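Drilter H2 Hand-Held Demonstration Gripper

Data collection tools / Hand-held / Drilter H2

Overview

The Drilter H2 is a hand-held parallel-jaw gripper for recording manipulation demonstrations without a robot on site. An operator carries the tool, performs the task with it, and the unit stores wide-angle video, jaw opening and motion data on a common clock. The recordings are used to train policies for arms fitted with the matching Drilter R2 end effector, which has the same jaw geometry and the same camera position relative to the fingertips.

The H2 replaces the H1. Finger pads are interchangeable between the two. Camera brackets are not.

Intended use

Pick and place, shelf stocking, sorting, drawer and door opening, handover, and other one-handed tasks with rigid or semi-rigid objects. Two units can be paired for two-handed tasks. The H2 is not rated for food contact, wet cleaning or outdoor use in rain.

What is recorded

Wide-angle video from the camera on top of the tool body. The lens position is fixed at the factory and must not be adjusted by the user.

Jaw opening, measured at the trigger linkage.

Angular rate and linear acceleration from the inertial unit in the camera housing.

Operator notes, entered on the Gronex companion software after each episode (optional).

Audio is off by default. It can be enabled per project by an account with supervisor rights.

Episode handling

An episode starts and ends with a short press of the thumb button. A long press marks the current episode as rejected. Rejected episodes stay on the unit until the next sync and are then moved to a separate folder, where they can be reviewed or deleted. The default minimum episode length is 2 seconds; anything shorter is discarded as an accidental press.

Episodes are named by unit serial, session number and running index. Renaming files by hand breaks the link to the calibration record. Use the label field in Gronex instead.

Calibration

Each unit ships with a lens calibration file and a jaw calibration file. Jaw calibration is repeated by the user at the start of each session: open fully, close fully, hold closed until the indicator turns steady, release. It must also be repeated after any change of finger pads.

A mapping pass is required once per location. Walk the work area slowly with the tool held at working height, keep fixed furniture in view, and finish at the starting point. Glossy floors, large windows and repeated patterns reduce the number of usable features. In such rooms, extend the pass and include shelving, signage and ceiling fixtures. If lighting changes by a large amount during the day, record a second map and assign later sessions to it.

Included in the box

H2 tool body with camera housing
One pair of standard finger pads
USB-C cable, locking
Wrist strap
Jaw gauge block
Calibration card
Printed quick start sheet

Accessories sold separately

Soft finger pads, pair
Narrow finger pads, pair
Second-unit pairing kit
Wall charging dock
Hard transport case

Specifications

Mass, ready to use: 269 g without cable
Frame rate: 30 frames per second
Jaw drive: manual trigger, spring return
Data connection: USB-C
Firmware update: through Gronex, wired only
Finger pad fixing: two screws per pad
Mounting thread on tool body: none

Changing finger pads

1. End the session and disconnect the cable.
2. Open the jaws and remove both screws from the first pad.
3. Fit the new pad against the shoulder and tighten the screws evenly.
4. Repeat on the other side. Pads are handed and marked L and R on the rear face.
5. Check with the gauge block, then run the jaw calibration.

Worn pads should be replaced as a pair. Mixed pads produce an offset in the closed position that the calibration does not remove.

Collecting in shops and showrooms

Most customer projects now take place in working premises. Furniture, lighting and the people present are part of the training material, and a policy trained only on bench recordings tends to fail when the background changes. Plan for several locations before increasing the episode count at any one of them.

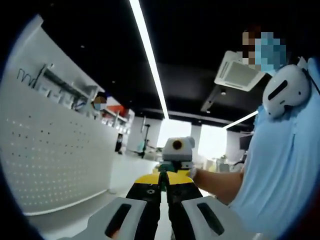 How many operators should take part in a collection project?

At least two per location. Grasp approach, speed and wrist angle differ from person to person, and a set recorded by one operator carries that person's habits into the trained policy. Where only one operator is available, split the work over several sessions and vary the starting position between episodes.

Faces and personal data

Gronex includes a face pixelation step that runs on the local computer before upload. It is enabled by default and the setting is stored with each session. The customer remains responsible for notices, consent and retention periods at the place of recording.

Export

Sessions export as compressed video plus one time-stamped table per episode. Timestamps are in seconds from episode start. Poses are given in the map frame, with the camera-to-fingertip transform supplied in a separate file. Episodes in which tracking was lost are exported with a flag and are excluded from the training split unless the filter is switched off.

Known limits

Tracking may drop when the lens faces a plain white surface at close range. The affected interval is flagged.

Trigger force is not recorded. Tasks that depend on a particular squeeze force need the Lacson pad sensors, which are in preparation for the H2 and have no release date.

Transparent objects can be recorded normally, but automatic object labels for them are unreliable and should be entered by hand.

Service

Return units for inspection after a fall or if the camera housing can be moved by hand. Lens recalibration is done at the Stirkach workshop. Include the calibration card with the shipment and remove the finger pads. The calibration file supplied with the returned unit applies only to recordings made after service; keep the old file with the older sessions.

Contacts

Technical questions: Nadja Moser
Repairs and recalibration: Mathias Ortner
Orders and loan units: Burgi Leitner

Loan units are available for 30 days. Please state the task, the number of locations and whether one-handed or two-handed recording is planned.

Page revised January 25, 2024. Mapping instructions extended, H1 bracket note added.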